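Monday, August 22, 2022

I have been looking at rents in Okby again. The rent on our two-bedroom flat went up in August, and the letter from the agent, Raltora, blamed "market conditions" without saying what they were. So I went through the adverts I have been saving since we moved in.

There are 606 of them, which sounds like a lot until you take out the repeats. The same flats on Escobar Road come up again and again, often with a new price and the same old wording.

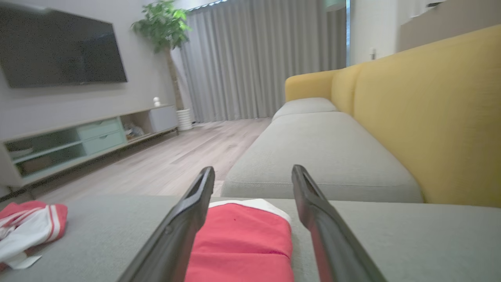
Red garment with a white trim, on the sofa

What I found is fairly dull. Asking rents near the station have risen faster than those on the Prulley side of town, and most of the gap opened up after the packaging works took on a second shift. People want to walk to work. The new flats that were meant to help are still waiting for a road to be finished.

Soledad Ruiz-Ortega, who used to let out the place below ours, thinks asking rents tell you very little. She always advertised high and settled for less - in her last year she took 15 a week off for a tenant who would stay. I have no way of seeing that in the adverts, so treat my figures as the top end.

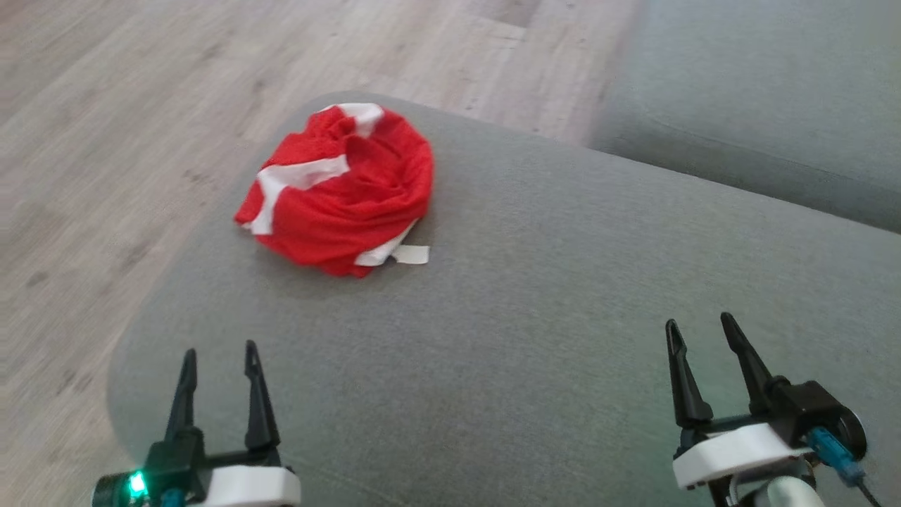 Does a higher asking rent mean that tenants are paying more?
Only if somebody signs at that price, and the adverts don't show what was agreed.

I did write back to Raltora and asked for a smaller rise. They have offered to spread it over 2 steps, the second one in spring. We will probably take it. Moving would cost us close on a month's rent in van hire and fees, and I would have to change the address on everything again.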